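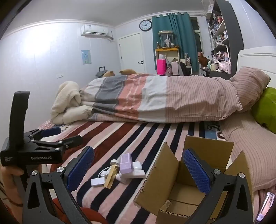

Packing task for the student project, need opinions on how to collect

Posted by dendale_lab, 29 March 2024

Hello all. I am the coordinator of the student project at Dendale, we are a small group in the second year and our subject this term is learning a packing task from human demonstrations. The task is simple to say: small household items are lying beside an open cardboard box on a bed, and the policy must put them all inside. We collect with a hand-held gripper, then we train, then we try on the arm.

We have now 279 demonstrations and I have some doubts before we continue to 700, which is the number we wrote in our project plan.

First doubt. We collect on beds because the plan says "home environment". A bed is soft. When the student presses the jaws down to take a flat thing, the blanket goes down also and the fingers arrive deeper than they would on a table. In replay I see that the height of the grasp is different each time for the same item. Is this good variety or is it only noise?

Second doubt. The items are mixed: small boxes, a flat strip, a coiled cable, a little bottle, a cap. The cable is terrible. Half of my students take it from the middle and half from the side, and it behaves differently in the two cases.

Third, the order. I did not give any rule for the order of items. Should I?

Thank you for reading, and sorry for the long post.

jumach

Give a rule for the order. With 279 demos and free order, the model will see too many different situations and it will stop between two items, because both look equally good to it. We had exactly this behavior in our club last October with a drawer task. The gripper went to the middle point between two objects and closed on air. Big things first, then small things, always.

tadoo_k

I don't agree with jumach. If you fix the order you teach the order and the policy is lost when one item is missing. In our course at Tado we had a fixed order for one month and the thing would wait over the place where the first item should be. It looked very sad. We went back to free order and the result was better, but of course we had more data than you.

About the bed: keep it. Soft surface is the real thing. Only tell the students to approach slowly for the last centimeters.

dendale_lab

Thank you both. tadoo_k, how much more data did you have? If it is ten times more then I cannot compare.

tadoo_k

A bit more than 700 for one task, and we used the same box each time. So not ten times, but it was easier than yours. I should have written this.

polishchuk_fan

I am a student, not a teacher, so take this as from the other side of the gripper. I did packing demonstrations for the Polishchuk cup team this winter. Some things that were not in our instructions and should be:

The box flaps. If they are folded to the outside, the opening is good and wide, but the jaws when they are open can touch the flap on the way in, and the box moves. On a bed it moves even more easily. We started to put something heavy in the bottom before the first demo.

Opening of the jaws. Everybody opens them to the maximum every time, also for a small cap. Then the gripper is very wide and pushes the neighbor items. We were told to open only a bit more than the object and the pile stayed much more calm.

Your wrist. After 36 demos without a pause my hand was tired and the last ones were ugly, with small shaking. I think you can see in the data who had a pause and who did not.

dendale_lab

This is very useful, thank you. The opening of the jaws I did not consider at all. I looked again at our recordings and yes, in the majority the jaws are fully open when they come to the pile, it does not matter which item is next. I will add it to the instruction sheet.

About the pause: we have now a session of one hour without a limit inside. Maybe I will say 3 blocks with a rest between them.

jumach

Fully open jaws are not a mistake in my opinion. It gives tolerance. If the policy has an error of one centimeter in the approach, a narrow opening will hit the top of the object and the wide one will not. With the narrow opening you get beautiful demonstrations and a policy that fails.

polishchuk_fan

For a single object on a table I would say yes. For a pile, no. In our case the most failures were from moving the neighbor, not from missing the target.

jumach

Did you measure it or is it an impression?

polishchuk_fan

An impression from watching the trials with the team. I can ask if somebody wrote it down, but I don't promise.

tadoo_k

You can both be right here. Why not open wide above the pile and close partly on the way down? A person does this with the fingers when he takes a pen from a cup. It is one more thing to learn for the student, but after ten minutes it comes naturally.

dendale_lab

We tried the suggestion of tadoo_k this afternoon with two students. One of them liked it and the other said that she must think too much about her fingers and then she forgets to look at the box. I will let them practice before I decide.

For the cable I have decided something: it must be taken from the outside of the coil, with one side of the coil between the pads. If it opens during the lifting, the demonstration is still kept. Before, the students deleted these ones by themselves, and I think this was wrong.

jumach

Keep them, but mark them. A column in your table "cable opened: yes/no" costs nothing and later you can train with and without.

wren_ee

Small question from a beginner, I hope it is ok in this thread. Why a box on the bed and not a box on the floor beside the bed? In my home we would pack on the floor.

dendale_lab

It is ok. With the box on the floor the student must turn and bend down, the movement becomes long, and the pile goes out of view in the middle. Pile and box near each other on the same surface was easier for the start. Floor is in the plan for later if we have the time.

tadoo_k

Also change the blanket sometimes! We did all our collection on one striped cover, and on a plain one the policy was clearly worse. Your 279 are in how many rooms?

dendale_lab

Many rooms, every student does it at home, so the blankets are all different and the rooms also, with all the usual things in the background. In this point I am not worried. I am more worried that each room has mostly one person, so the style of the person and the look of the room go together.

jumach

Then exchange. Student A goes to the room of student B for one block. It is boring to organize – I know – but otherwise you will not be able to separate these two things.

dendale_lab

I will ask them. Some live in the same building, so for these it is simple. For the order of items I will do one half of the new demonstrations with big things first and the other half free, and train on both. I will write the result here when the arm is available again, at the moment another group has it.

polishchuk_fan

I asked in the team. The failures were written down only for the last day of trials, and the neighbor item is the first cause there, with missing the target after it. It is one day only, so jumach can still complain.

jumach

I complain a little. But ok, for a pile I would now test the narrow opening too.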